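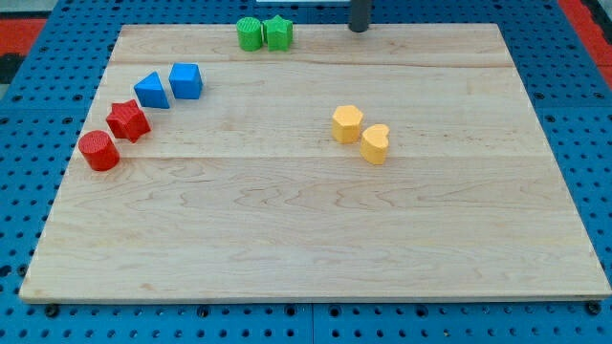
**To:** Gasser Fund, workplace grants
**From:** Bogumił Piątek, Dreven packing shop
**Covering:** May through August

Dear friends,

I promised you a shorter letter this time, and I can already feel it getting away from me, so please bear with me (and do skip to the money part if you're in a hurry!).

The sorting arm is now taking practice runs in the back room every morning from 7:30, before the day shift needs the benches. We teach it with small colored blocks on a wooden board, and the job is to push them together by color. Stars, cylinders, a cube, a heart and so on, because our real parts come in all sorts of shapes too and we wanted it to stop caring about shape. In August it did 80 practice rounds, and 753 since the grant began. We counted a round as good only if every color ended up with its own kind and nothing went over the side.

Seventeen rounds in August went wrong. Most of those were round pieces rolling off after a clumsy nudge, and the Bedar engineers have slowed the last bit of the push, which seems to help.

Now to the people, which I know is what you really asked about. There are 34 of us on the floor and no one has lost hours. The sorting bench was always the job folks traded away, mainly for what it did to their wrists and shoulders, and six of the regulars have started learning to set up the arm, check its work and stop it when it gets a silly idea. Two of them didn't take to it and have moved over to final inspection, where I'm happy to say they're doing fine. I was wrong to plan the training for the end of the shift, when everyone is tired. We moved it to mornings and attendance picked up right away.

Some worry is still there, and I'd be fibbing if I left it out. People want to know what happens after the grant, and they want it in writing. Management at Illinum has a draft letter on job guarantees and I've asked for it before we try real parts.

Spending is on plan, apart from the second set of guards, which came in late and will show up in the next report. We'd like to move the leftover training money into the fall, if that's all right with you.

With warm thanks from all of us,
Bogumił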